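Seko wire basket with shelf, and Nolach round container: two months of use

Both items were bought in April to sort out one shelf of a shared kitchen. The basket holds dry goods; the container holds whatever is left over from lunch. They are reviewed together as they are used together.

## Basket

White wire mesh on four sides, rectangular, open at the top, with a raised rim. A flat panel divides it at mid-height and a second forms the base. Clearance under the panel on mine is 53 mm, enough for sachets and packets laid flat, too little for tins. The mesh leaves the lower level visible from the side, so labels can be read without unpacking the upper one.

The rim is comfortable to carry. Crumbs do fall through the grid – a sheet of paper under it solves that.

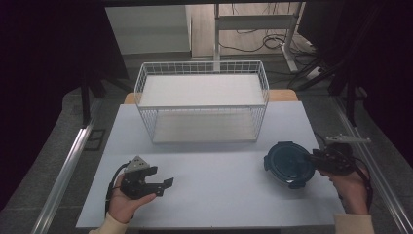
## Container

A clear round bowl with a teal lid and four locking tabs. The centre of the lid is recessed inside a raised ring, so a second container of the same size will sit on top without sliding.

Closing it takes firm pressure on each tab. I work in opposite pairs; going round in order tends to leave the last one stiff. After over 50 washes the tabs still snap down squarely. Filled with water and left on its side overnight, it lost none. The older Tello I had before leaked within a month.

The recess collects water in the dish rack and has to be wiped. Tomato sauce has not marked the bowl so far.

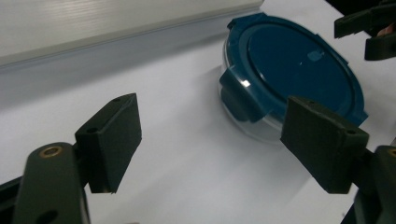
A reader who has the same container writes that the seal is best taken out and dried separately, as hers smelled stale by the second month, and that the lid from her Bumon bowl doesn't fit it despite the similar size.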